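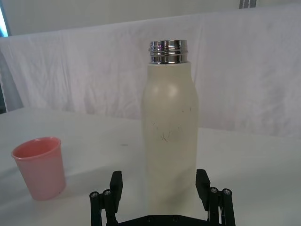 5.3 What the success rate hides

The headline number in our own earlier report was good, and we no longer trust it. Over 200 trials of the bottle task the arm was scored as having picked up the bottle nearly every time. The scoring rule was simple: if the fingers closed, stopped before they met, and stayed apart through the lift, the trial passed. The rule came with the Kastine control package and we used it without much thought. Most groups that use the package seem to do the same.

The trouble is that fingers held apart tell us only that something is between them. They do not tell us where on the object they landed, whether it turned in the grip, or whether it slid down while the arm went up. When Seon-mi Joo went back through the recordings for a different purpose, she found trials marked as passes in which the bottle had tilted far enough that any liquid in it would have ended up on the table. She also found passes in which the bottle slipped through the pads and was caught only where the body starts to narrow toward the shoulders. The log shows nothing unusual for either kind.

We call this a silent slip. We make no claim to have discovered it. Anyone who has watched an arm work for an afternoon has seen one. Our complaint is that it rarely gets into a results table, and that the usual ways of testing make it easy to miss.

Figure 4. Wrist camera view before the fingers close. The bottle stands between the open fingers with no cap on its steel neck. The gripper hides the base of the bottle.

Figure 4 shows part of the problem. This is the view the policy works from, and the lower part of the bottle is out of sight behind the gripper at the moment the decision to close is made. The contact between an object and the table is where a tilt would show up first. With that area covered, the policy has to judge upright from the sides and the shoulders. The bottle is cream and the cloth behind it is white, so the edge on the lit side is weak. A person looking at the same picture has no difficulty. We are not convinced that the network sees what the person sees, and we have some evidence that it does not.

The scuff marks on the front of the bottle are the strongest local detail on an otherwise smooth body. In a follow-up set, Soo-ah Jin turned the bottle so that the marks faced away from the camera and changed nothing else. Silent slips went up. When she brought the marks back to the front, they went down again. The plain reading is that the policy had come to use the scuffs as a landmark for where to place the pads. A landmark that is an accident of wear on one bottle is a poor thing to build on. It would also mean that some part of the skill we reported belongs to this bottle and would not carry over to a new one of the same make. We had described the policy as working on "bottles." That word should have been singular.

There is a kinder reading. Turning a bottle by hand may also have shifted it slightly, and a small shift could be enough to change the grasp. We did not fix the position with a jig, and we should have. Until that is done, the scuff explanation is our best guess and no more.

We considered three fixes and tried 2 of them.

The first was a force threshold. The Astitz driver reports motor current, and the idea was to flag any lift in which the current dropped partway up. It caught some slips. It also flagged a large share of clean lifts, mostly where the linkage settled a little under load. Raising the threshold got rid of the false alarms and nearly all of the real ones with them. We would not recommend it, and we are doubtful of published results that rely on current alone, unless the authors say how the threshold was picked and on which trials.

The second was a check by eye from the side, using a fixed camera and a person marking tilt on each recording. This worked. It is slow and dull, and the two people marking did not agree on the mild cases. Still, it is the only method here that we would defend. All of the slip labels in this section come from it.

The third, a learned slip detector, we left alone. A detector trained on 2000 lifts of one bottle in front of one backdrop would very likely learn that bottle and that backdrop. We would then have two systems with the same blind spot, one of them grading the other. The Chaudhry set is sometimes offered as a way around this, but its clips are nearly all of boxes and cans, and a rounded shoulder fails in a different way from a flat side.

The safety side deserves a plain statement. The bottle in these trials was open at the top. If the task had been to carry hot water to a person, a tilt scored as a pass would be a scald risk scored as a pass. Our earlier report suggested that the policy was close to ready for pouring tasks. We withdraw that. The trials measured whether something stayed between the fingers, and pouring needs a good deal more than that.

After the relabeling, we reran the full 200 trials with the side camera in place and a stricter rule: upright at the start of the lift, upright at the top, and no visible sliding between the two. The new rate is lower than the old one under every lighting condition we tried. Table 6 gives both, side by side. The old column is kept so that readers can compare it with other work scored under the same rule, and we would ask them to read that other work with the same caution.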